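Two arms now up and running at the Olton workshop
16/01/2023

Big week for those of us who spend our evenings at the Olton shared workshop! The second arm is finally bolted down and talking to the first, and I got to be there when both of them homed without tripping an error. I may have cheered. The whole build has been going since November and has eaten 54 evenings so far, plus a budget of 3000 dollars for everything except the arms themselves (brackets, cable, board, far too many bolts).

The job we're working toward is simple enough to say out loud: pick things out of one basket, put them in another, and don't squash anything. We're calling it Purico, and no, I can't remember why.
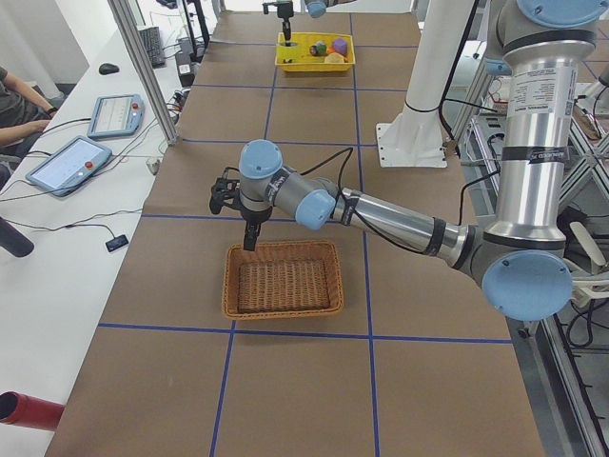

Most of my own time has gone into the grip settings. Too soft and a plum slides right out, too hard and, well, bring a towel. We've logged 1152 grips and I'd guess we need that many again before I trust it with a ripe peach.

Next up is getting both arms to share the middle of the table without one waiting politely for the other forever. If you fancy helping with that, the Gerklow room is open to members from 10 in the morning, and the sign-up sheet is by the door. Bring fruit!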